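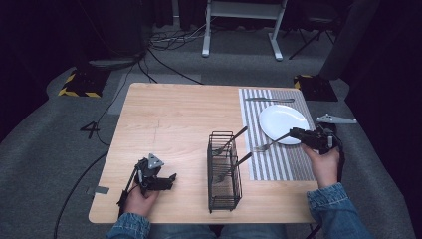 Ezequiel Barrios asked at the morning review whether the Multow jaws should be retired before the cutlery trials are finished, given that the Gazi pair closes more evenly on thin handles. The question remains open.

September, station 4, entry by S. Miah.

Hand-held grippers, table setting task. Fork handles only; knives to follow under the same protocol.

Multow jaws: 200 grasps, 18 slips.
Gazi jaws: 184 grasps, 2 slips. Run stopped early at 3:40 p.m. on a cable fault, left side.

The counts are unequal and should not be quoted outside the group until the Gazi run is completed. Finger pads on both pairs were cleaned before the first grasp and not again.

C. Ichikawa is to check the strain relief on the left cable. Marker plate screws to be retightened before the next session. Pad wear not yet measured.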